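Report on the Visit to the Brestside Training Workshop

Prepared for the maintenance training section, Zosura

The section visited the Brestside workshop on Fri 30 March, at the invitation of the host. The visit had first been planned for February and was moved when the new benches arrived late. Nine members of the section took part, together with two apprentices in their second year. The program covered the teaching rooms, the stores and the practice hall, with most of the afternoon given to low-voltage distribution cabinets.

The workshop occupies the former Kopecký warehouse, a single-story building of 900 square meters beside the freight road. Visitors sign in at the side entrance and leave bags in the lockers. Parking is limited, and two of our cars had to be left at the Brokum yard, a short walk away. Future groups should plan on traveling together in one van.

The morning opened with a talk on how the courses are arranged. A full course runs for 4 weeks, the first of which is spent almost entirely on reading drawings. Trainees are expected to trace a circuit on paper before they open a door. The host was frank that this week is the least popular, and equally frank that it will not be shortened. Our own course gives two days to the same subject, and several members of the section felt that this is too little.

The stores were orderly and plainly labeled. Ferrules, cable ties and spare relays are kept in open bins at waist height, and trainees draw what they need against a paper sheet. The stock list runs to 2000 items — a good deal more than ours — and is checked at the end of each course.

After lunch the group moved to the practice hall. The instructor began with the outside of the cabinet: what the lamps and the meter report, what the handles and the selector are for, and what must be confirmed before any work starts. The inside followed, from the main breaker down through the current transformers to the rows of smaller devices. 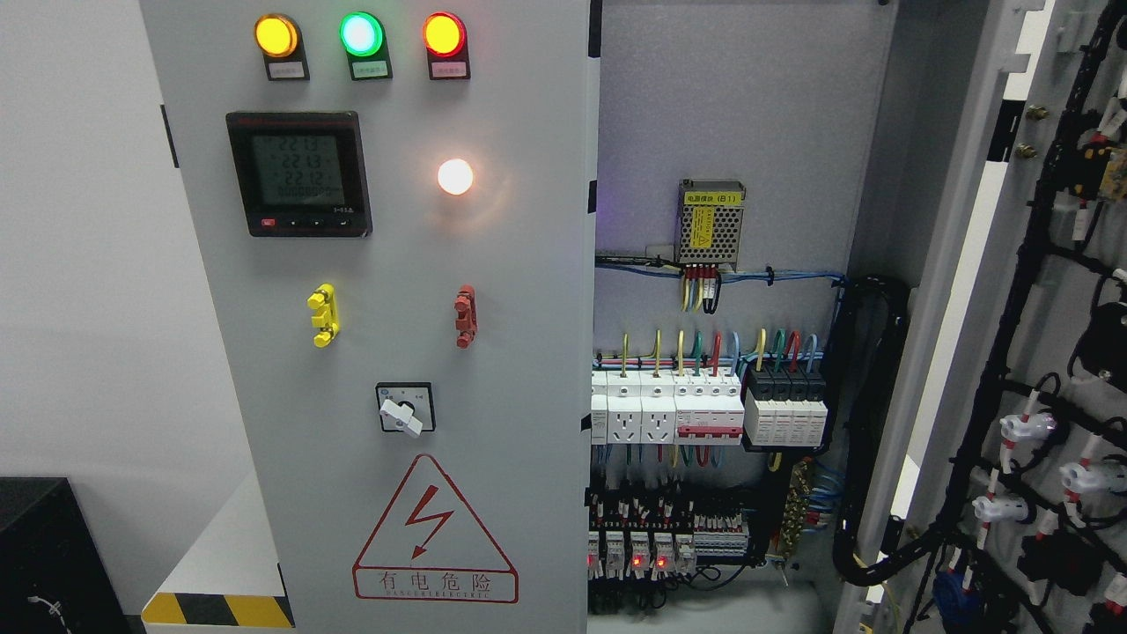
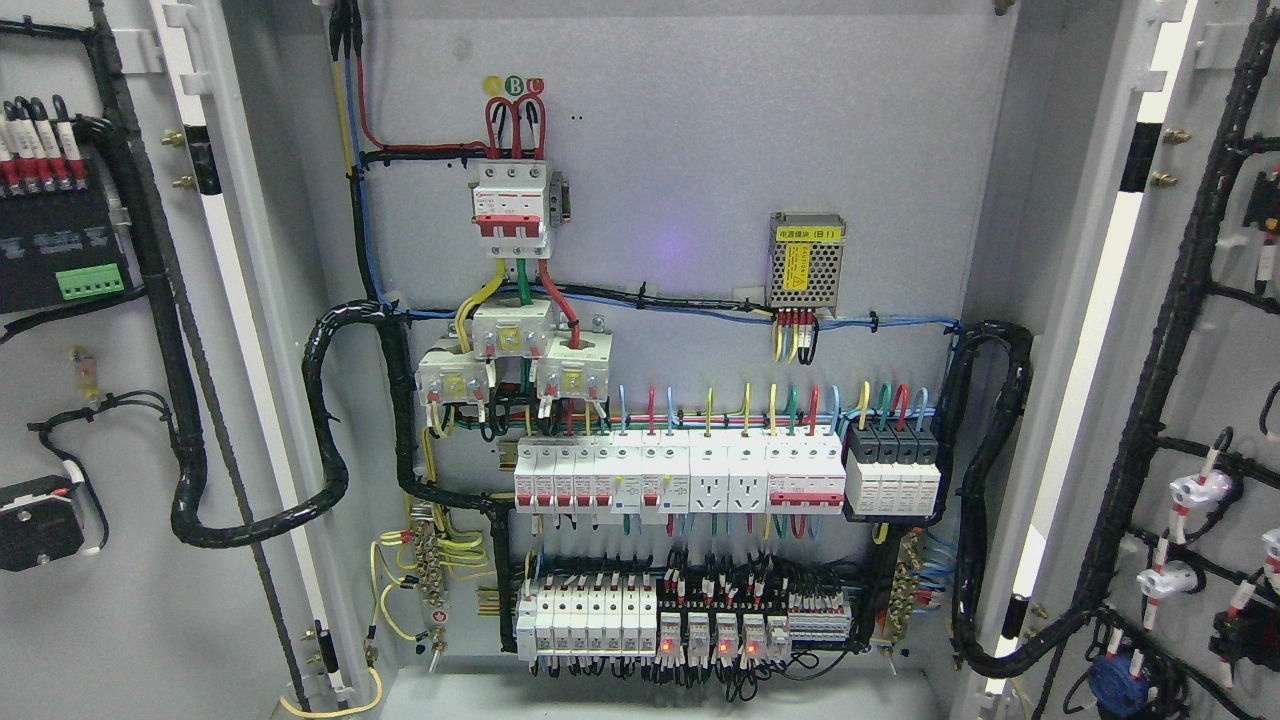

Why does the main breaker come before everything else in the lesson?

It is the point from which the rest of the distribution is fed, and a trainee who can find it and explain it will usually be able to follow the remaining circuits in order. The instructor also uses it to introduce isolation, locking off and proving dead, which are taught as one procedure.

The discussion that followed dealt mainly with wire marking. At Brestside every conductor must carry a marker at both ends before a job can be passed, and a missing marker sends the work back regardless of how well the rest has been done. Members of the section asked about the time this takes. The answer was that it adds most of an hour to a typical exercise and saves far more when the fault-finding lessons begin.

Fault-finding is taught from a set of 53 cards, each giving a symptom in the words an operator might use. The trainee writes down a first idea and the test that would confirm it, and only then picks up a meter. Our apprentices tried three cards and solved two. The third, a relay that would not hold in, was left for them to finish by letter.

The section makes the following requests to management:

Extend the drawing-reading part of our own course from two days to four.

Adopt the rule on marking both ends of each conductor, starting with the next intake.

Ask Brestside for permission to copy the fault cards.

The host has offered a second visit for those who could not attend. Names should be given to the section office, with a note of any dates that are not suitable.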